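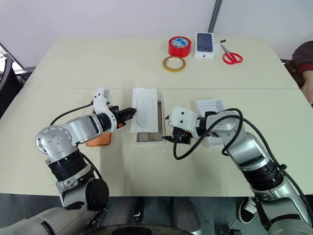

Prarby households to get weekly food waste collection from October

Weekly food waste collections will begin across Prarby in October, after the town council agreed a contract for the service last month. Every house in the town will be given two containers, a small caddy for the kitchen and a larger one with a locking lid to stand outside.

The change follows a six-month trial on the Ternent estate, where 353 homes took part. The council said the trial had gone well enough to extend the service to the whole town, although it has made some changes to the way the rounds are run.

Collections will be made by Quinlan, the firm that already empties the town's general rubbish and recycling bins. Food waste will be picked up on the same day as the other bins, so residents will not have a new day to remember. Containers should be at the kerb by 6.30am, which is half an hour earlier than the present time for general rubbish.

What can go in

The caddies can be used for all cooked and raw food, including meat, fish and bones, dairy products, bread, rice, pasta, fruit and vegetable peelings, egg shells, tea bags and coffee grounds. Food that has gone mouldy or passed its date can go in as long as it has been taken out of its packet.

Packaging of any sort must be kept out, including bags and trays that are marked as compostable. The council said this was the most common mistake during the trial. Crews on the Ternent estate left a yellow tag on any container they could not empty, and most of the tags given out in the first weeks were for film lids, plastic trays and the nets that oranges are sold in.

Liquids such as milk and cooking oil should not be poured into the caddy. Small amounts of oil can be soaked up with kitchen roll and put in that way. Larger amounts can be taken to the household waste site, where there is a tank next to the battery bins.

Liners

Each household will receive one roll of liners with its caddy. Further rolls will be free and can be picked up from the library, the leisure centre and the council offices. During the trial residents were asked to order liners by telephone, and many said the line was hard to get through to.

Newspaper can be used in place of a liner. Ordinary carrier bags are not allowed at first, but the council will look at this again in the spring.

Flats and shared buildings

Flats will join the service later than houses. There are 1018 flats in the town, most of them in buildings with a shared bin store, and the council is still working out where the larger containers will stand. At 33 of the buildings the store is too small to take another bin, and managing agents will be asked to agree a place outside.

People living above shops on the High Street will be contacted separately. Some of them have no store and at present put their rubbish out in sacks in the evening. The council said it did not want food waste left on the pavement overnight and was looking at a lidded container for each doorway – an idea that traders have asked to discuss before it goes any further.

General rubbish stays fortnightly

There will be no change to how often general rubbish is collected. Some residents had written to the council asking whether the new service would mean a move to collections every three weeks. A report to last month's meeting said there was no plan to do this during the present contract.

The food waste will be taken to a plant outside the county, where it will be used to make gas and a fertiliser for farmland. Until now it has gone in with the general rubbish.

Delivery of the containers will start in the north of the town in September and should take up to four weeks. Each set will come with a leaflet and a calendar sticker for the lid. Homes that have had nothing by the end of the month should fill in the form on the council website or ask at the front desk.

Residents on the Ternent estate will keep the containers they already have and do not need to do anything, apart from putting them out at the earlier time. Anyone who needs help getting bins to the kerb can join the assisted collection list – those already on it will have the food container added without having to apply again.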